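I gave up on fresh flowers in July, and I feel oddly fine about it

For years I was a once-a-week flower person. I'd stop at the market in Deltham on my way home, grab whatever was cheapest (usually carnations, I love a carnation, fight me) and stick them in the big blue pitcher on the kitchen windowsill. Then we had that awful hot stretch and everything I bought was brown and droopy in 2 days. Three bunches in a row went in the compost and I was so annoyed!

So I caved and bought fakes. My grandmother had a dusty arrangement on top of her TV the whole time I was growing up, and I swore I'd never be that person. Well, hello Grandma.

The first batch came from a discount place over in Plasden and they were terrible. Shiny leaves, little plastic seams down the stems, and a smell like a new shower curtain that hung around the kitchen for days. The second batch I picked out in person at a shop in Flotham, where I could squish the petals and bend the stems before paying, and those are still up. I'd say go in person if you possibly can, and look at the backs of the flowers too. The backs are where they get lazy.

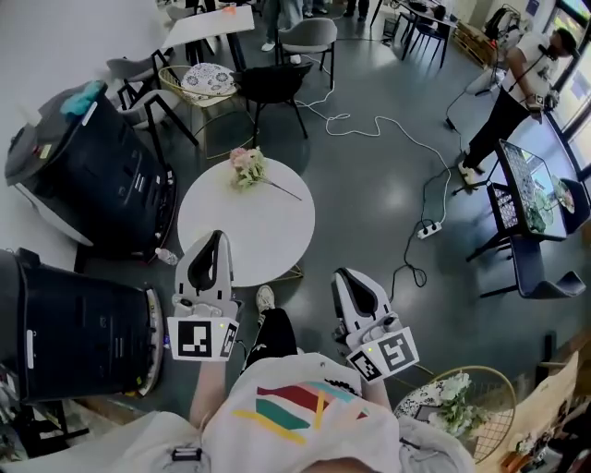
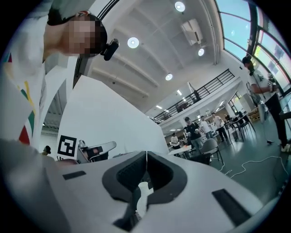
Pink and white fake flowers on the round table in the first one.

Things I've learned since then: cut the stems shorter than you think, because they all come way too long and the whole bunch ends up leaning to one side. You'll need real wire cutters for that (I ruined my good kitchen scissors, RIP). Mix in something dried, like a bit of eucalyptus. And dust them! A hair dryer on the cool setting does it in a minute or so, outside if you can stand the neighbors watching.

I still miss the smell. I've tried putting a little dish of dried lavender behind the pitcher and it sort of works, until the cat finds it. I might go back to real tulips in the spring, just one bunch, and keep the fakes in the hall closet in the meantime. If anybody knows how to store them without squashing the petals flat, leave me a comment, I've only got the one shelf and the vacuum lives under it.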